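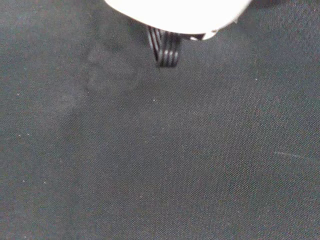 1/ Teaching a robot arm by hand, day one
I've got the arm at Avholm for the whole of May and I'm having the best time, so you're all getting a thread. The job is folding small towels. I move a little leader arm, the big one copies me, and everything gets recorded so it can learn from it later.

2/ That's the view from the wrist camera. White housing, black ribbed finger, dark grey cloth. I drive with this feed on one screen and a side view on the other, and after a morning of it I was reaching for my tea as if I had a gripper on!

3/ We went for dark cloth because our towels are pale and they really stand out on it. So does every speck of lint, mind you. Chantelle Steyn has bought us a sticky roller and I love her for it.

4/ The hardest bit to learn was slowing down. My first 12 goes were all rushed, and when I played them back the arm was snatching at corners like a gull after chips. Csaba Virág told me to breathe out before each grab. Sounds daft, helps loads.

5/ Also: pause properly at the start and the end. I kept hitting stop while the arm was still drifting home, so those recordings finish in odd places and I've had to bin them.

6/ Can't get over how much you can feel through the leader arm. There's no force feedback on ours, none at all, but once you've watched the finger long enough your hand starts filling it in. (Naledi Tshabalala says she gets this too, so it isn't just me.)

7/ Target is 50 good folds a day, two of us swapping over when our shoulders go. Today I managed the lot before lunch and did a small dance by the kettle.

8/ Someone asked about pushing the arm around directly, with your hands on it. We tried! Great for big simple moves, but my sleeves kept wandering into the side view and I couldn't get the fine corner pinch at all. Remote suits towels better.

9/ Tomorrow we start on the stripy towels. Tips on getting hold of a really flat corner very welcome, mine keep sliding away from me.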